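Plemgate Shared Workshop
Minutes of the arm build group, Sunday, 2 pm

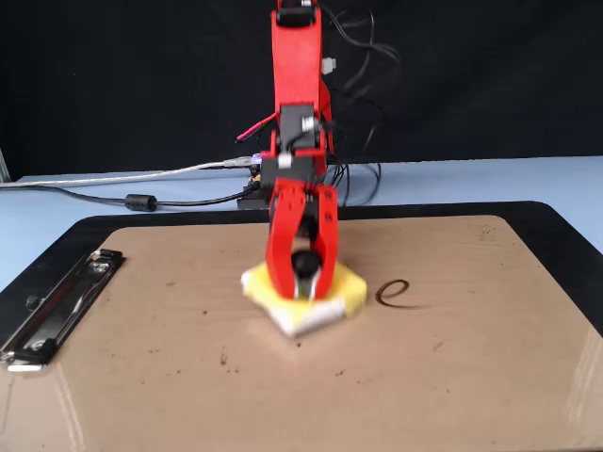

The arm with the sponge at the clipboard, letter "e" to the right.

Present: Réjean Morin (chair), Selvaraj Nanayakkara, Pin-yu Liao, Habibur Gunawardena (minutes)
Apologies: Sunil Bhattacharjee

1. Last minutes
Agreed. Item 4 (shelf labels) carried over again.

2. Wiping task
Pin-yu has 30 runs recorded on the clipboard. She wants a fixed starting place for the board, as it creeps when the sponge presses down. Selvaraj suggested two strips of wood screwed to a base. Réjean would prefer clamps so the table stays clear for other members. Clamps to be tried first.
Habibur asked whether to move on to whole words. Agreed to stay with single letters until the September open day.

3. Gripper
The fingers are to be reprinted with a wider pad. Selvaraj has the file and will use the red filament that is left. Old fingers to be kept as spares.

4. Wiring
The cables to the right of the arm need tying back. Pin-yu asked that enough slack be left for the wrist to turn fully. Sunil had sent a note offering to do this on his next visit.

5. Money
Balance stands at £927. Spare servos to be priced at Haque and at Tarnholm before anything is ordered.

6. Any other business
The Zikton printer is booked out until Thursday. The side door is sticking.

Actions
RM: bring clamps
SN: print fingers, get servo prices
PL: write up the runs so far
SB: cable ties
HG: shelf labels

Meeting closed 3.15 pm.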